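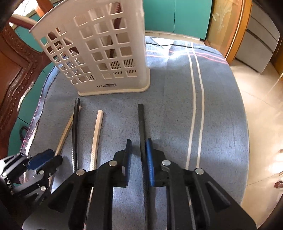

Strip Sorting, Round Table - Gallery
2 min read

The August session at the Karnine workroom covered long, thin stock: pale wood and black strips, sorted by shape before storage. Everett Ruiz-Ortega set the order of work, and Tharushi Matubbar kept the log. The wider stock list runs to 711 entries; the notes on this page deal with one layout.

Surface: round table, pale blue-gray cloth with a soft, fuzzy face. Two parallel white stripes run across it in a long curve. Hard pieces slide less on a napped cloth than on bare board.

Basket: white plastic, tall, square openings in a grid, solid cream rim at the base. The black lettering near the bottom starts with "LONG". Tall baskets are used here for anything that would bend under its own weight if shelved flat.

Strips: four laid out, two pale wood and two black. One of the black pieces is straight, with a faint speckle - the other has a gentle curve. Curved stock is logged separately at Karnine.

Related galleries
Cindberg shelf refit
Cord and cable bins, part 21
Claladton drawer dividers

Contact: Karnine workroom | © Karnine | Back to top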